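Small Breeds Litter List, digest 3,787
Subject: Re: Weighing pups, and the one that won't gain
From: Ona Lūse

Ojārs Vasiliauskas wrote:

> Hello all. First litter here, four pups, all loud. Three of them are putting
> on weight as the book says. The fourth, a bitch, was 90 grams at birth and
> seems to go up one morning and down the next. I weigh them whenever I walk
> past, on the kitchen scales, a Murkix with a flat glass top. My wife says I am
> weighing them too much. Is there such a thing? Also, when do I start topping
> her up with milk, and how do you get a pup to stay still on a slippery plate?
> I have ordered a tin of Zurketti but haven't opened it.
>
> Ojārs, Koppel
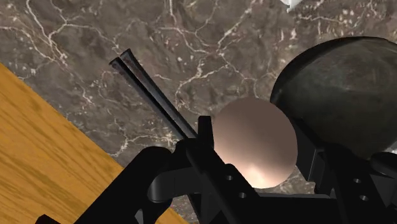
Marble, with wood across the lower left

Ojārs, welcome, and congratulations on the loud ones. Loud is good. I worry when I go in and hear nothing, and then I go in again five minutes later to check that I still hear nothing, so I'm in no position to lecture you about walking past.

But your wife is right. A pup that has just fed weighs more than the same pup an hour later after her mother has cleaned her up, and on something that small the difference looks like a crisis. Pick a time and stick to it. Mine are done before breakfast, before the bitch has had hers, in the same order every day. Write it down on paper. I once kept it all on my phone, and then dropped the phone in the washing-up bowl.

As for keeping her still, don't put her on the plate at all. Put a plastic tub on the scales with a folded face flannel in it, set the thing back to zero, and lower her in. She'll go round the tub like a clockwork toy for a bit and then flop. Read it at the flop. If your Murkix switches itself off while you're waiting, as mine did, you have my sympathy and may borrow any of the words I used.

What follows is from my notes on our own small one. I've tidied the spelling.

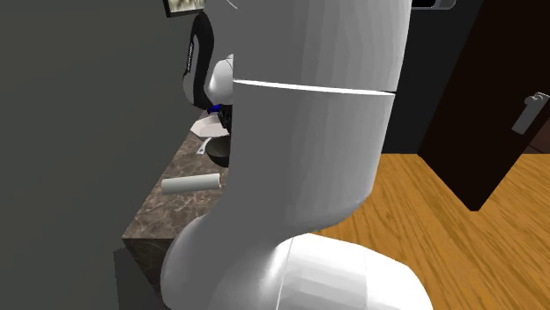 Tondard, Jan 25, 2024

Smallest pup up 19 grams on yesterday, which would please me more if I hadn't changed the flannel. Weighed the new flannel. Weighed the old flannel. Weighed pup again, who has now had enough of me. True gain is less, but it is a gain. She is on the back teat and holding it against all comers. Her biggest brother tried to shift her by climbing over her head and fell asleep up there.

Bitch eating well, and has also eaten part of the notebook.

So that was a good day, though you wouldn't have known it from the first number. I look at two or three days together before I get excited in either direction. One flat day with a pup that's warm, round in the belly and pulling hard at the teat, I just keep watching. A pup that's losing, or feels cool, or lies apart from the heap, or cries and won't settle, I ring the vet and I don't wait for morning. Please don't wait for a reply from this list either. Half of us are asleep and the other half will argue.
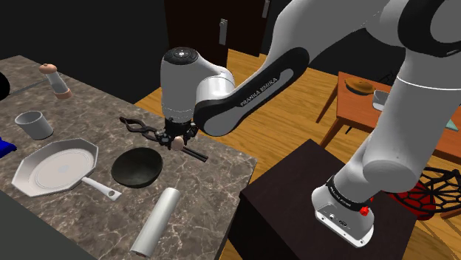
Topping up is the part where people get into trouble, so go gently. Try her on her mother first, with the big ones shut out in a warm box for ten minutes so she gets a turn at the good teats. If the vet agrees she needs more, use the proper puppy milk, mixed exactly as the tin says, and never feed a cold pup; warm her up slowly first. Everything gets boiled between feeds, and I fish the teats and bottles out with tongs, black metal ones like those in the picture, with the looped open ends, which let the water drain away instead of running down your sleeve. Let it all cool, then warm the milk. I aim for 37 degrees and do use a thermometer, having been told off by a vet for using my wrist. Feed her belly down, head level, never on her back like a baby, and let her do the sucking. If milk comes out of her nose, stop and ring.

Your Zurketti will keep in its tin unopened, so you've lost nothing by buying it. Once it's open, write the date on the lid. You will think you'll remember.

Let us know tomorrow's weight – one weight, please, not nine.

Ona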